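About Skitimura

Skitimura is a language school for adults. We teach English, Spanish and Amharic in small evening and daytime classes, and we run a translation desk for letters, school forms and other everyday paperwork. We are on the second floor of the Avell building, above the pharmacy. The entrance is on the side street, and the elevator is past the mailboxes.

The school was started by Liya Habte and Montserrat Palacios, who met while teaching night classes at a community center. Liya taught English to new arrivals. Montserrat taught Spanish to hospital staff. When the center closed its evening program, several students asked them to keep going, and for the first winter they taught in a borrowed room behind a print shop. The lease on our present rooms began the following December. 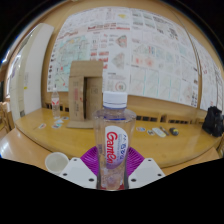

The first courses were planned on paper and changed most weeks. We now work from a set course book for grammar and from our own handouts for everything else. The handouts cover the things students ask about most: calling a landlord, talking to a teacher, reading a pay stub, describing pain to a nurse. Students keep them and are welcome to copy them for family.

How classes work

Classes have a limit of 12 students. A term lasts ten weeks, with two lessons a week. Morning lessons start at 9:30 and evening lessons at 6:15. New students take a short placement interview, which is spoken only and has no grade. If the level turns out to be wrong, you can move up or down until the end of the third week at no cost.

We do not give homework in the beginner courses. From the intermediate level on there is a page of writing each week, returned with corrections at the next lesson. Attendance certificates are given on request at the end of term. They are not a language qualification, and employers sometimes ask, so please check what you need before you sign up.

Most of our teachers also work elsewhere, in public schools or as interpreters. All of them learned at least one language as adults. That was a condition Montserrat set in the first year and we have kept it.
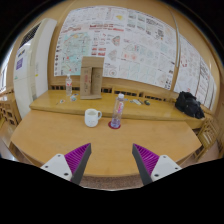 Beltrán wrote to us after two terms of evening English: "I wanted more grammar at the beginning and I said so. By the second term I was glad we had spent the time on phone calls. I still think the break is too short."

The break is now 15 minutes. Other changes have come from students as well, including the Amharic reading group and the later start for evening lessons.

The lending library

Our library holds 1503 books, most of them donated. There are easy readers, cookbooks, children's books in all three languages, and a shelf of driving manuals. Students may take two books at a time and keep them until the end of term. The Bornosia shelf by the window is named after the bookshop that gave us its remaining stock when it closed. Those books are free to keep.

We have a short wish list at the front desk. At the moment we need Amharic picture books and bilingual dictionaries printed in large type. We have enough encyclopedias. 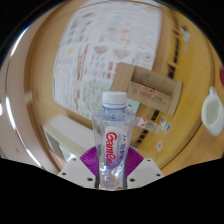
Can I join after a term has started?
New students are accepted through the second week if there is a place in the class. After that we put your name down for the next term and lend you the course book in the meantime.

Translation desk

The desk is open to anyone, whether or not they study here. Short letters are usually ready in three working days. We do not translate court documents or medical records, and we can give you a list of certified translators who do. Last year the desk handled 1000 requests, most of them school letters and rental agreements.

Contact

The office is open from 9:00 a.m. to 7:30 p.m. during term. Call and ask for extension 3618, or leave a message in English, Spanish or Amharic. Liya handles placement interviews and Montserrat handles fees and payment plans.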